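How I clear the table after a crayfish night (without smelling it till morning)

We do a crayfish boil at least once a month at my place, and I've gotten pretty fast at the cleanup. The eating is the fun part, sure, but the stuff left over gets stinky quicker than you'd think! My friend Ryota Miyazaki taught me most of this, and I've messed with it a bit since.

What you need

A big bowl, a paper shopping bag, a plastic bag to line it with, some tissues and a mat you don't mind wiping down. I use a desk mat because it's what I have. The one I bought from Korko has lasted 14 months and it still lies flat.

Step 1: Line the bag before anybody sits down

Do this first, while your hands are clean. Open the plastic bag inside the paper one and fold the top of it over the rim if it's long enough. Stand it at one end of the table so people can reach. I learned this after carrying a leaky bag down two flights of stairs – never again.

Step 2: Turn on a good light

Little bits hide everywhere, and on a dark mat you'll miss them. Any desk lamp will do. Push it to the back so you're not knocking it with your elbow, and keep the cord away from where you'll be wiping.

Step 3: Get the good food out of the way

Fruit and anything else people will still eat should be moved or covered before you start on the mess. A clear tray with compartments is great for berries, and you can see at a glance what's left. Keep the tissues within reach too, you'll want them.

Step 4: Make one pile

Push everything red into the middle with the side of your hand and go from there. Much easier than chasing pieces all over the table.

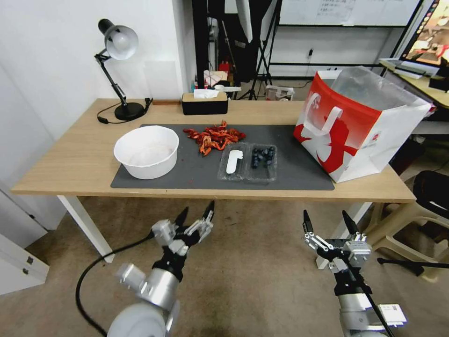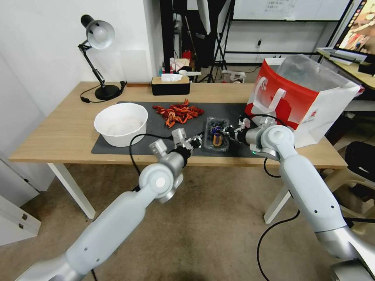
Step 5: Bag it and tie it

Scoop the pile into the liner a handful at a time (claws poke through thin plastic, so go easy and don't squash it down). Tie the plastic, then fold over the paper bag and take it straight out. In December I'll let it wait on the balcony, but in summer, no way.

Step 6: Wipe the mat

Warm water, a drop of dish soap, two passes. Leave it 40 minutes to dry before you put anything back on it.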